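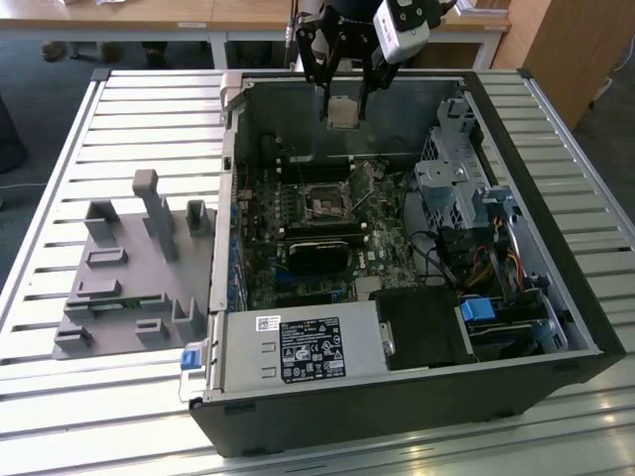

Desktop Disassembly Set Reaches 549 Accepted Episodes
March
By Amber Ashworth

The desktop disassembly set closed the month at 549 accepted episodes, against a target of 800 for the first training release. Collection continues at the Staltomlow bench on the morning and afternoon shifts. The target has not changed, but the mix of tasks has, and groups that pull from the set should read the notes below before they start a new training run.

Memory module removal is finished. Processor removal and processor placement are the two tasks now being recorded. Both start with the tower on its side, the side panel off, and the cooler already removed by hand. For removal, the operator starts with the retention frame raised, closes on two opposite edges of the processor, lifts straight up until the part clears the case wall, and carries it to the fixture plate. Placement is the same path in reverse and ends when the fingers are open and clear of the socket. Closing the retention lever is a separate task and will be recorded later under its own label.

Episodes run up to 70 seconds. Anything longer is stopped and discarded, including attempts that were going well. The limit was set after the first training runs on the Nistor policy, which learned to hover over the socket in much the same way the slower operators did. Shortening the episodes removed most of the hovering. It also raised the discard rate, and we have accepted that cost for now.

Three changes to the procedure took effect this month.

The case is now shifted and turned slightly between episodes. Earlier recordings left it in one place for a full shift, and a policy trained on them missed the socket when the case moved by the width of a finger. The early episodes stay in the set but carry the tag "static" so they can be left out.

Failed grasps are kept if the operator recovers within the same episode. A slip followed by a second attempt is useful training material. A slip that drops the processor onto the socket is not, and the episode ends there. The socket is then inspected under the magnifier before the board goes back into use. Bent pins put a board out of service for placement work. It may still be used for removal if the processor sits flat.

Grip force is now logged with every episode. Previously it was written only when the operator turned it on, and often it was left off. Episodes without force data remain valid for vision-only training.

Review is done in Fitier, as before. Each episode gets one reviewer, and 50 have been pulled for a second pass to check whether reviewers agree on where a grasp begins. On removal they mostly do. On placement they do not, and the disagreement is nearly always about the moment of contact with the socket. A revised labeling note will go out once the second pass is complete. Until then, reviewers should mark contact at the first change in the force trace and ignore the video.

Grarkovora users should note that the export format has gained one field, for case position. Older loaders will skip it without an error.

Next on the bench are expansion cards and the drive bay. Cable work is not scheduled. Requests for additional tasks should come to me with a start state, an end state and the parts required.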